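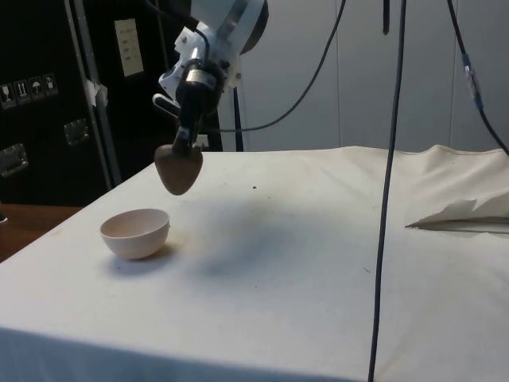 Table linen and small dishes: arrangements from April

Print this item | E-mail this item

Residents and members of the dining club at Rornside are asked to note the following changes to the care and storage of table linen, small bowls and serving dishes. The changes apply to the main dining room, the garden room and the upstairs sitting room. The Illwood kitchen has its own arrangements and is not affected.

The house holds 56 white and off-white tablecloths in regular use. An inspection carried out during the winter found that 17 of them had marks which ordinary washing no longer removes. Most of these are faint grey smudges of the kind left when crockery is dragged across the cloth. They do not make a cloth unfit for use at breakfast or for informal meals, and it would be wasteful to discard them. They will be kept on a separate shelf in the linen cupboard, marked "Everyday", and should be used first whenever a table is laid for fewer than six.

Cloths without marks will be kept for Sunday lunch and for meals at which guests are present. Members laying a table on those occasions are asked to draw the cloth level from both ends before anything is placed on it. Where a cloth is larger than the table, the surplus should hang at the front and sides. It should not be gathered up on the table top, where it forms ridges and small bowls stand unevenly. Cloths taken from the lower shelves have often been folded for several months and will need pressing. The iron is now kept in the cupboard beside the back stairs.

Paper napkins and loose sheets of kitchen paper should be cleared away with the plates. Several have gone through the wash in recent months, folded into the cloths, and the machine has twice had to be emptied by hand.

The second matter concerns the small bowls and dishes. The house owns 101 pieces in all, bought at different times and in several patterns. The plain white bowls are intended for fruit, sauces and single portions of pudding. The small tan dishes are intended for nuts, biscuits and sweets, and should go out only on tables where a member has asked for them. In practice the two have been used for everything, and at larger meals the kitchen has run short of one while the other remained on the shelf.

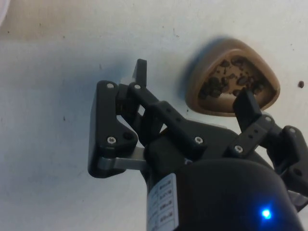

From the beginning of the month the two kinds will be stored apart. White bowls will be kept in the tall dresser, in stacks of no more than eight. Tan dishes will be kept in the sideboard, on the upper shelf, with a sheet of felt between each pair. Any piece found to be chipped should be left on the tray by the sink. It should not be returned to the stack, even where the damage is slight.

Members have asked whether the white bowls may be put in the dishwasher. They may, provided that they are placed on the upper rack and the short programme is chosen. The tan dishes should be washed by hand in warm water and dried at once. Neither kind should be left to soak overnight.

The house has also reviewed its supply of replacements. The bowls now in use were bought from Plorov, which has confirmed that the pattern remains available in small quantities. An order for 3 boxes has been placed and delivery is expected before the summer. Laundering of the largest cloths, which do not fit the machine at Rornside, will continue to be carried out by Usmani. The collection bag is in the rear hall and is emptied each week. Cloths placed in it should be shaken outdoors first and should carry their numbered tag.

A short list of the new storage places will be fixed to the inside of the linen cupboard door. Members who find that a cloth or dish has been put away in the wrong place are asked to move it without further formality. Questions about the arrangements may be left in writing at the house office, which is open each morning until noon.

Print this item | E-mail this item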